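Opinion > Food > Kitchen Habits

Print this page | E-mail this article

Stop buying the jar with the fanciest label

Yulan Kong
June 3, 2026

Curry paste. I have opinions, and my editor gave me one afternoon, so this will be quick.

There are 14 jars of paste and sauce in my fridge door right now. Red, green, two kinds of black bean, a massaman I bought on a trip and have been scared to open. Most of them are two thirds full. Most of them taste like salt and sugar with a color added. And I write about food for a living, so I can't even blame ignorance.

My argument is simple. A jar of paste is a perfectly good thing to own. One jar. Maybe two. The trouble started when the stores worked out that people will pay double for a label with a long story on it. Grandmother's village, stone mortar, a little drawing of a mountain. Turn it around and read the back. Sugar second on the list, quite often. Water first.

I went through this with my friend Sarla Rastogi last October, at her place in Grevalthorpe. She cooks dinner for six most nights and has no patience for me. We tasted Pundo, which is the cheap one in the plain jar, next to Pandey, the one with gold lid and the story. On a spoon the Pandey won, easy. Sweeter, rounder, more going on up front. Then we cooked both. Same chicken, same onions, same pan washed in between. After 30 minutes in the pot the Pandey had gone flat and candy-ish and the Pundo tasted like dinner. Chili still there, and the ginger. A bit rough maybe. I like rough.
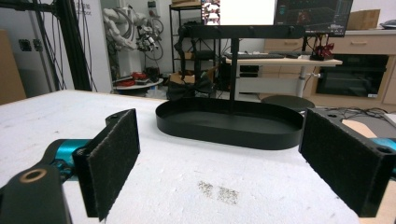 So is the cheap jar always the better one? Depends what you do with it: a plain, sharp paste holds up better in long cooking, while a sweet one is fine stirred in at the end or used as a dip.

Which brings me to the part people get cross about. I don't think you should make your own. Not on a weeknight. I've read all the columns telling me that pounding lemongrass by hand will change my life, and I have pounded the lemongrass, and my arm hurt and we ate at ten. Save it for when you have company and a free afternoon. Sarla makes hers twice a year, freezes it in lumps, and is very smug about it. Fair enough. She has a chest freezer.

What I'd rather see people do is fry the stuff properly. This is where home curries go wrong, much more than the brand. The paste goes in hot oil, on its own, before any liquid, and it stays there untill the oil comes out at the edges and your eyes sting a little. Four minutes, five. Most jars tell you to add it with the coconut milk. Ignore the jar! The jar wants you finished in the time it takes to watch the ad.

And salt at the end. Every one of these things is salted already, some of them wildly. I ruined a whole pot with the Sturivska hot plum sauce, which I still love by the way, by salting the onions first out of habit. Threw in a potato. The potato trick doesn't work, don't write to me about it.

Now the letters. After my last piece on bottled stock I got 28 of them, mostly from people who felt I'd insulted their mothers. I didn't. Your mother's curry was good because she made the same one every week and knew teh pan. That's my whole case for owning one jar. You learn it. You find out it needs a squeeze of lime, or half the amount on the label, or twice. You can't learn 14 jars. I certainly haven't.

So, tonight, the fridge door gets cleared. The massaman is getting opened whatever happens. I'm keeping the Pundo and the plum sauce, and the black bean that doesn't have a date on it can go.

Print this page | E-mail this article

Get our food columns by e-mail. Enter your address to sign up for the newsletter. You can unsubscribe at any time.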